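The Last Race at Drindell

The mare was called Skidier, and when I bought her she had run 3 times and beaten one horse. I paid 1199 for her. The man who sold her to me folded the bills into his hat and walked away quickly, as if I could change my mind.

I was new in that country then. I knew horses from my father, but I knew them in another language, and in the first weeks I gave her all the commands in the wrong one. She listened with one ear. After some time she learned my words and I learned the words of the other grooms, and so we were both a little educated.

We had a stall at the far end of the barn in Wragg, next to the water pump. The good stalls were for the big stables. In the morning I went out with her at five, when the track was still dark and only the white rail was visible. The other riders galloped past us two and two, talking over our heads. Skidier did not like to be passed. She did not become faster from it, but she became angry, and I thought that maybe one day the anger would go down into her legs.

In February her left knee was warm. I stood with her foot in a bucket of cold water and read to her from the condition book, the races and the purses, in a low voice. The vet charged me 187 and told me to wait. I waited. I slept in the tack room to save the rent, and I ate what the kitchen sold cheap after noon.

"You should sell her for a riding horse," said the old trainer across the aisle. His own horse, Ander, had won at Drindell twice, and he kept the two photographs on a nail above the feed.

"She is not for riding," I said. "She bites."

"Then sell her to somebody you do not like."

But when the knee was cold again he lent me his trailer, and he did not ask money for the gas.

Drindell is a small track on a hill. The wind comes over the back stretch and takes the hats. There were seven horses in our race, and Ander was one of them. My jockey was a girl who had lost her ride in the race before and was still muddy from it. I told her the mare did not like to be passed. "Who does?" she said, and I threw her up.

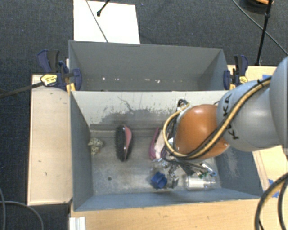 KUKA arm over two gray bins

I did not go to the grandstand. I stood at the gap, where the grooms stand, with the halter over my shoulder. From there you cannot see the start. You hear the bell, and then for a long moment you hear nothing, and then the ground begins to speak.

They came around the turn with Ander in front. Skidier was on the rail, in the place where the mud is deepest, and a brown horse was coming up beside her. I saw her ear go back. I knew this ear. I said something out loud, in my first language, a word my father used for stubborn animals and for me.

She did not let the brown horse go by. She held him off all down the stretch, with her neck out and her mouth open like she wanted to bite him, and she was so busy with him that I think she never looked at Ander at all. Ander won. We were second.

The old trainer passed me on the way to have his third photograph taken. He put his hand on my mare, on the wet neck, and she tried to take his sleeve.

"Now you cannot sell her," he said.

I walked her in circles behind the barn until she was cool. The loudspeaker was calling the horses for the next race. She drank a little, stopped, looked at the road where the trailers stood, and drank again.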